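Storage box notes, July, 4:40 p.m.

Came back to the small parts boxes after lunch, and I'm glad I did, as they'd been nagging at me since Mohandas Shenoy sorted the Mudaliar samples (bless him, he did all 19 bags in one sitting!). The one I like best so far is the little box with the mustard lid and the tan latch clip. It has a round recess in the top, and the black curved piece sits up in it like a handle.
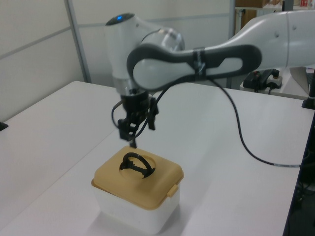
Still to do

Ask Venkatesh whether Helport will sell us 3 more with the same lid. Print fresh labels, big ones this time, my eyes aren't what they were. Move the 500 washers out of the coffee tin before somebody makes coffee.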